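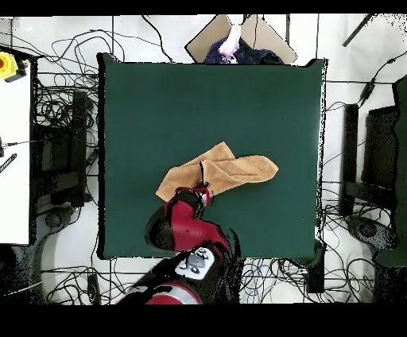 Starting point: one terry towel in a bunch on the green cloth.

October - by Aroha Trevaskis

Section 2: Flattening and folding small towels

Okay, towels! If you've come from Section 1 you've already sorted your pile, so grab one of the small square ones. I fold all of mine on a table covered in something with a bit of grip. Bare countertops drive me nuts - you smooth one corner and the opposite one slides away. A felt cover is great, and so is an old blanket pulled tight.

1. Drop the towel in the middle of the table. Don't try to be neat yet.

2. Look for a corner, any corner. If the towel is doubled over on itself, lift the top flap first and see what's hiding under there.

3. Pinch that corner and draw it toward the nearest corner of the table. Go slowly. Yanking on terry just drags the whole lump along with it.

4. Do the same with the other corners, then run your flat hand from the center out (I go over mine twice, but I'm fussy).

Note: If your towel has a woven band, turn it so the band runs side to side. It makes a really handy straight line to fold against later.
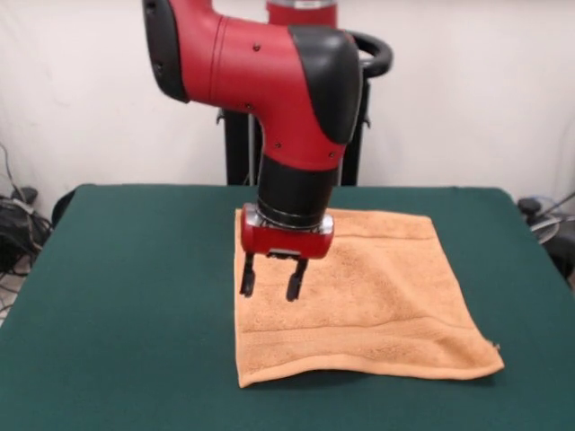

Spread out and close to square, band across the lower part. A little curl at the corner is fine.

5. Check the edges. You want them straight enough that the halves will meet. Small wrinkles can stay, they'll go when you press the fold.

6. Bring the bottom edge up to the top edge and line up the corners before you let go. Press along the fold with your palm, turn the towel 90 degrees, and fold in half again.

Caution: Leave loose threads alone while you're folding! Pulling one can run a whole row of loops right out. Snip it close with small scissors.

Dirceu Fagundes wrote in to ask if thirds would work. Sure, if your shelf is narrow. Fold both sides in so they overlap and skip the second half of step 6.

Stack them with the folded edge facing out and move on to Section 3, hand towels.

Filed under: Laundry & Linens, Folding Guides

Questions? Write to the Bundley help desk | © Bundley Home Guides | Back to top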